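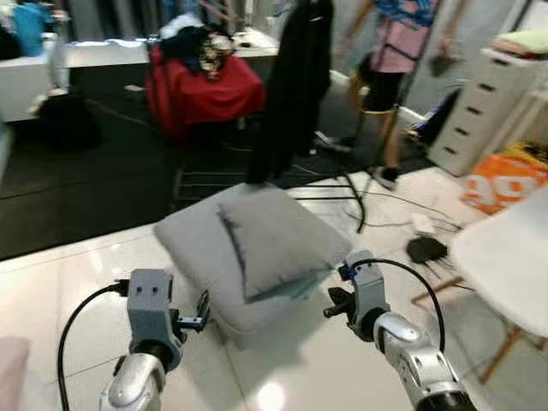 Do floor cushions on tiles ever stay clean, or am I being sold a cover?

Posted by greyseat_k, 3/24/21

We have glossy white floor tiles all through the downstairs and a dark rug over part of it. I have one pale grey square cushion that spends half its life on the floor. It's supposed to live on the bench, but it gets sat on, kicked off, and left on the tiles next to the coat stand. I pick it up and put it back, and by teatime it's down again.

The fabric is soft and it creases if you so much as look at it. My bigger worry is the underside going grubby. A shop assistant told me I needed a Lotex protective cover, which costs nearly as much as the cushion did, and that it would "repel floor dust". I asked how a bit of cloth repels dust and got a smile. My sister-in-law swears by Vullow spray, but she swears by a lot of things.

So what I want to know is:

Does anyone have a pale cushion on a hard floor that still looks decent after a year or so?

Is it better off on the rug? I'd have thought a dark rug would shed fluff onto it, but everyone keeps telling me to move it there.

And can the creases be got out without ironing? The label has been cut off, so I don't know what the fabric is. There is a zip, if that helps.

Please don't tell me to buy a darker cushion. I know darker cushions exist.

315 views

Posted by mopandmoan

I've had pale cushions on tiles for three years and I don't believe in any of the sprays. I tried one on half a cushion and left the other half alone. By October both halves were the same colour, and that colour wasn't the one I bought.

What works is boring. Sweep or hoover the tiles before the cushion goes down, every time if you can stand it. Shiny tiles look clean when they aren't, and white ones are the worst for it. Run a damp white cloth over yours and look at the cloth. All of that is going into your cushion.

Then turn it over. People always put the same side down because the other side is "the good side", and then they wonder why one side is filthy. If it has a zip, the cover might well come off, so have a look before you spend anything. Wash it inside out at 30 with nothing else pale that you care about, do the zip up first, and dry it flat. With no label I'd try a wet corner on the inside before risking the machine. If the corner goes stiff or changes colour, stick to sponging it.

On the rug question, I think you're right and everyone else is wrong. New dark rugs shed. Ours shed for months and the pale things got the worst of it. Rub a white sock hard on the rug and see what comes off. If the sock stays white, fine, put the cushion there. If not, tiles.

As for creases, pull the cover straight while it's damp. If it still wrinkles, the inner is probably too small for the cover. I put a bigger inner in mine and most of the wrinkles went. Not all of them, and I wouldn't trust anyone who promised you all of them.

Posted by Fenwick179

just get the cover. we have the Lotex one and its been great. had it 21 days so far and not a mark on it

Posted by mopandmoan

Mine was spotless at 21 days with nothing on it at all. Come back in a year.

Posted by tilesandtribulations

I'd worry less about the dirt and more about someone going over on it. A cushion on shiny tiles slides like a tea tray, and if it's by the coat stand then people will be stepping round it with one arm in a sleeve. I cut a square of that rubbery mesh you put under rugs and tacked it to the underside of mine with a few stitches. It comes off for washing. It also keeps the fabric a tiny bit off the floor, so there may be something in it for the dirt as well, though I haven't tested that and won't claim it.

I bought the Ansari non-slip pad before that, and it left a tacky feeling on the tiles which took an evening with washing-up liquid to shift. The mesh was cheaper and hasn't done it so far. Lift it now and then and check all the same.

Disagree with the above about flipping it, by the way. Flip it and you have two grubby sides. I keep one side for the floor and don't look at it.

Posted by greyseat_k

Thanks. Did the sock test and the sock came up grey, so it isn't going on the rug. The cover does come off, and I've wetted an inside corner and am waiting for it to dry. I'm not convinced a bigger inner will do much for the creases but I'll measure it. Not buying the Lotex.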